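Can machines do the chores yet? Notes for the Sunday afternoon slot

(Slide 1. Wait for the people with coffee to sit down. There are always people with coffee.)

Good afternoon, and thank you for coming in when it's so nice outside. I've been given 13 minutes, and those of you who have heard me before will know how that usually goes, so please wave at me if I start on about dishwashers.

The question I was asked to answer is a simple one, and I get it from my neighbours as often as from customers at Damgaard: when can I have a machine that tidies the house? I'd love to say next May. What I can do is tell you which bits of the job are nearly there, which are a long way off, and why the dull ones are so often the hard ones.

(Slide 2. Floors.)

Floors first, as floors are the success story. A flat surface, a small machine, no fingers needed. Plenty of you own one, and I expect plenty of you pick up the socks before you switch it on – and there, really, is my whole talk, because picking up the socks was the chore.

(Slide 3. Leave it up for a bit, don't talk over it straight away.)

Think about clearing sweet wrappers and snack packets off a bed and getting them into a bin. A child of four can do it, if bribed. For a gripper with two fingers it is a proper afternoon's work. A wrapper weighs next to nothing and changes shape the moment you touch it. The sheet underneath is soft and wrinkled, so if you come down a shade too low you pinch the sheet as well and drag the lot towards you.

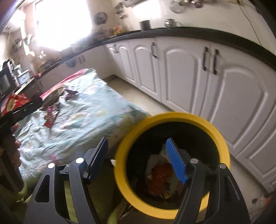
And then somebody has to decide what counts as rubbish. Is that packet empty, or is someone saving the last few for later? We would give it a little shake without thinking. I have a great deal of respect for that little shake, having spent most of a winter trying to write it down.

(Slide 4. The Piteck numbers.)

So, some figures from our own bench trials with the Piteck arm. We gave it 770 light, floppy items to move from a soft surface to a bin, and it managed 379 of them on the first go. Just under half. With hard boxes on a hard table it was above 90 per cent, and I'm very fond of that number, but please notice that hardly anybody's bedroom is made of hard boxes.

(If someone asks about second attempts: yes, they help, but they are slow. Don't get drawn in.)

(Slide 5. Shop floor.)

Over at Ratisport, where they pack sports kit, the picture is brighter. Same bags all day, same height of bench, good light. The Folter line there runs happily through a shift as long as a person comes by to sort out the odd jam. If you have a shop or a small warehouse, I would look at this seriously now. For the bedroom, I'd keep hold of the four-year-old a while longer.

(Slide 6. Questions. Remember to repeat each one for the back row, and hand the clicker back before leaving.)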